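Gullton Public Library - Borrowing FAQ

Who may hold a card?
Any resident of Gullton or Skikville aged 2 or older. Children need a parent's signature.
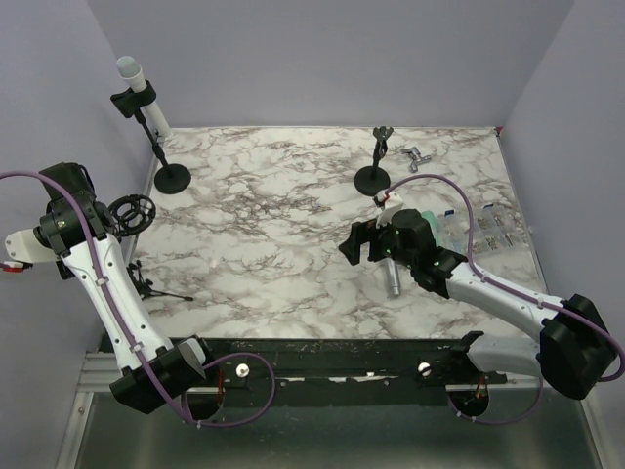 Gullton, 9/19/19
Overdue fines no longer apply to children's books. Fees for lost items remain in place.

May I return items at another branch?
Yes. The Sirnolley branch accepts all items except museum passes.

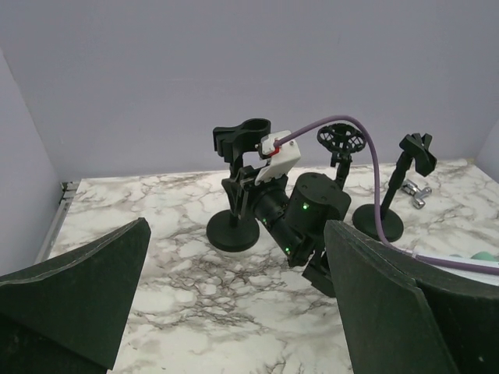 Doaa Helmy asks whether a hold can be moved to Sirnolley once placed. It can - call extension 818 before the item ships.

How do I renew?
By phone or at the desk, unless another reader is waiting.

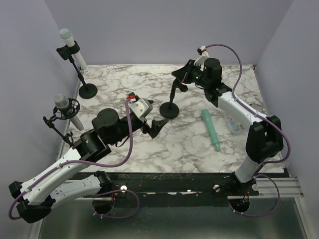

Work surface with marble pattern.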